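Two Taps

My mother said yes before I had finished asking. I had come round with two grippers in a holdall and a whole speech prepared, with a part about the money and a part about the future, and she held up her hand at the first comma and said, "You want me to throw rubbish in a bin, and they pay?"

They paid! Prinovix paid by the episode. One episode was one thing picked up off a table and put in a bin, done with the gripper in your hand and the little camera on it watching, and they wanted 2000 from each household. Other families had drawn folding towels or putting away shoes. We had drawn rubbish, and I was thrilled, because rubbish is marvellous. A towel is a towel. A wrapper has never been the same shape twice in its life.

I tried to explain this to her on the first morning. I said that somewhere in Veltitz there was a machine that knew nothing at all, less than a baby, and every time she squeezed the handle it would get one more example of a person knowing what to do. She listened very politely and then asked if the machine's mother knew it was out.

She was terrible for the first week. She couldn't bear to make a mess in order to clear it. I would lay out six things on the table and go to fetch the charger, and by the time I came back she had wiped the cloth and put the kettle on.

"The mess is the work, Mum."

"Then do it at your own house."

But I live in one room on Marwat Road with a table the size of a tea tray, and the brief from Prinovix said a lived-in kitchen, with ordinary belongings, left where they belonged. Nobody I knew had a kitchen more lived in than my mother's. So every morning from eight we took it in turns, one of us picking and the other scattering, and the radio had to be off, which she regarded as the real hardship.

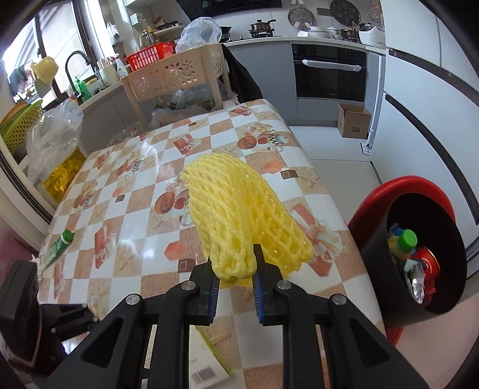
The thing I came to love was how much there was to decide. You think picking up is one act, and then you do it four hundred times before lunch and it comes apart in your hands into dozens of small ones. Do you come at it from the side or from above? Do you close early or wait? The foam net off the pears was my favourite, the yellow one, because you could pinch it by the very end and there was still all the rest of it trailing away over the cloth, over the printed gift boxes and the melons and the starfish, and you had to carry the part you were holding while keeping the part you weren't holding in mind. I used to talk to it under my breath. My mother couldn't stand it. She said a net was a thing you put in your pocket and found in March.

She had her own favourites. She liked bottles, which went in with a good clunk. She liked the little tubes, because they rolled and she took it personally. And she had a habit I didn't notice until somebody else did. Before she picked a thing up she would tap it. Two taps with the closed fingers, quick as a bird, and then open, and then grip. She did it with the net, she did it with the cans. I'm sure she did it with me when I was small, two taps on the shoulder before being lifted out of wherever I had got to.

The tally lived on the side of the fridge on a strip of masking tape. By the end of the third week we were at 1824 and I had started to dread being finished. I know how that sounds. But I had not spent so many mornings with my mother since I was at school, and we'd got into a rhythm where we hardly spoke and I always knew what she was going to throw down next. She had even begun to compose. She would stand at the end of the table with a handful of wrappers, studying the cloth like somebody arranging flowers, and set one down and move it an inch.

"That's too easy," she'd say. "Let me put it under the cup."

Then the message came. It was a polite message. It said that a reviewer at Linholm, the firm that checked everything before it went on to Veltitz, had gone through our recordings and was sending back 219 of them. Reason given: unnecessary contact before grasp.

I read it out in the kitchen. My mother wanted to know what it meant and I showed her, with a bottle top, on the draining board. Tap tap. Open. Grip.

She went quite pink. "I don't do that."

"You do it every time."

"What a stupid thing to do," she said, and put the gripper down on the table, and went to hang out the washing, though there wasn't any. 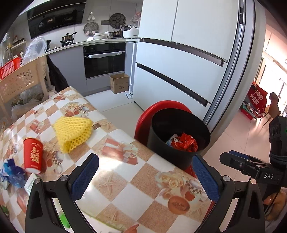

Marwat Road Evening Writers, spring reading, second half

I did the next morning on my own. I scattered and I picked, and my scattering was no good, everything in a row like a shop. The machine would have learned that rubbish comes in lines. I recorded nineteen and deleted the lot.

What I want to get across is that I believed in it. I still do! I'd lie awake and think of all those kitchens, all those people reaching for a sock or a spoon, and every reach going into the same enormous pot, and out of it one day a hand that could help someone who couldn't bend down any more. I thought it was the loveliest thing I had ever been a small part of. And I couldn't see why there should be no room in the pot for two taps.

So I wrote back to Linholm. I am not a scientist and I said so in the first line. I said that my mother was not making a mistake. I said that a net lies flat and you can't tell from looking how much give it has. I said a can might be empty or half full, and that in my opinion she was asking it. I said she had been clearing tables for fifty years and if her hands thought it was worth asking, perhaps a machine which had been clearing tables for no years at all might like to know. I put in a bit about the cup as well, the red paper one with the big gold characters, how it lay there on its side with its mouth open and would scoot off across a shiny cloth if you came at it too boldly. I went on for two pages. I didn't show my mother.

For four days there was no reply. She came back into the kitchen on the second of them, picked up her gripper without a word and turned it on. The green light came up. I took the other one and we stood on either side of the corner with our elbows nearly touching, and I watched her fingers go out over the cloth towards the net, and stop, and hang there wide open.

She was trying not to tap. I have never seen anyone try so hard at anything. The net might have been asleep. Then she closed on it and missed, got a fold of tablecloth, and said a word I didn't know she had.

"Just do it your way," I said.

"They'll send it back."

"Let them send it back."

Tap tap, and up it came.

We did sixty that day. We did the rest by the end of the week, and all of hers had taps in them, and I'm fairly sure that by the last hundred some of mine did too.

Linholm's answer was three lines long. They were putting the 219 back in, under a heading of their own, and would we mind if they asked the other households whether anyone else did it. That was all. I read it to her twice. She said, "A heading," and went to look at the tally on the fridge, and wouldn't let me peel the tape off. It's there now.

In May they invited us to Veltitz to see a trial. It was a long hall with a lot of tables in it, and at each table an arm. Ours had a plain grey cloth, which my mother thought was a pity. A young man laid out a wrapper, a bottle and a foam net, pink this time, and stepped back over a line of tape on the floor.

The arm did the bottle. It did the wrapper on the second attempt, and I clapped, I couldn't help it. Then it swung over to the net and came down slowly, with its fingers shut, and stayed just above it for so long that the young man looked down at his tablet.

"Go on," said my mother, leaning right out over the tape. "Go on, ask it."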